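This site uses cookies to improve your visit. By continuing to browse the archive, you accept our use of cookies. Accept | Learn more

Print this message | E-mail this message

To: Parnby Indoor Plant Collections List
From: Rajeshwari Mudaliar, Office of Interior Plantings, Semple Center
Date: August 13, 2018
Subject: Re: Berried and woody-stemmed plants in shared rooms

Dear list members,

Thank you to Vernon Bouchard for his message regarding potted plants that carry fruit. Several members have written to this office with similar concerns, and the following reply is sent to the full list with his agreement. His message is quoted first in the relevant part.

> From: Vernon Bouchard
> To: Parnby Indoor Plant Collections List
>
> Dear colleagues,
>
> Our building at Skineck received a number of small woody plants in April for the reading rooms and the front counter. They were delivered without labels. The leaves are oval and shiny, and a few of the plants now have red berries. Two questions have come up among our staff.
>
> First, are we permitted to keep fruiting plants in rooms that are open to the public, and in particular where small children may be present? Our written guidance covers flowering plants and cacti but says nothing about berries.
>
> Second, the plants nearest the window are doing well on the side toward the glass and poorly on the other. Some of the older wood is bare for several inches. I would be grateful to know whether these should be cut back now or left until spring.
>
> I would also welcome advice on dusting. The cleaning contractor has been using a spray polish on the larger leaves, and I have asked that this stop until we hear from you.
>
> With thanks,
> Vernon Bouchard
> Skineck Branch Services

The current guidance was written when the collection held few fruiting plants. The collection register now lists 3,641 potted plants across all member buildings, of which 136 are recorded as bearing fruit or berries at some time of the year. A revised section is being prepared. Until it is issued, members are asked to follow the interim practice set out in this message.

Unlabeled plants should be treated as unidentified, even where a member of staff feels confident of the name. Glossy oval leaves and red berries are common to a good many plants, including some that are harmful if eaten. An unidentified plant with berries may remain in a staff room or a locked office. It should not stand on a low shelf, a play table, or a counter within a child's reach. Please attach a temporary tag giving the room number and the date of delivery, and send a request for identification to this office. 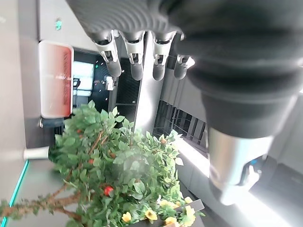 Should the berries be removed before a plant is placed in a public room?

Taking off the berries is acceptable as a short-term measure, but it does not replace identification, and the leaves and stems may need the same caution. Berries that have been removed should be placed in a closed bin at once. Those that have dropped onto the soil or into the saucer should be collected at each watering.

On the matter of pruning, heavy cutting should wait until the plant has been identified. Dead twigs may be taken off at any time with clean hand pruners. Bare older wood is not by itself a sign of poor health; knobby bark and leafless lower branches are usual on many mature shrubs grown in pots. A plant that is thin on one side should be given a quarter turn every week or so, always in the same direction. If it has not filled out by next April, a light trim of the longer shoots may be considered.

Mr. Bouchard was right to stop the use of spray polish. Leaves should be wiped with a soft cloth dampened with plain water, with one hand held under the leaf for support. Where the leaves are small and closely set, a soft brush is easier to manage and less likely to knock off fruit. Commercial leaf shine products are not approved for use in any member building, and the Votik cleaning schedule will be amended to say so.

Members have also asked about replacement labels. The print shop has 2,000 blank tags in stock, and each building may request up to 60 without charge. Please write on them in pencil, as ink fades quickly near a window. The tag should be pushed into the soil at the edge of the pot and should not be tied to a branch, where it may cut into the bark as the stem thickens.

Requests for identification should include the height of the plant, a note of where it stands, and a short cutting with leaves attached, sealed in a bag and marked with the room number. Please do not send loose berries through internal mail.

Comments on the interim practice may be sent to the list or directly to this office.

Sincerely,

Rajeshwari Mudaliar
Office of Interior Plantings
Semple Center

Print this message | E-mail this message

Sign up for the Parnby monthly newsletter. Enter your e-mail address to subscribe.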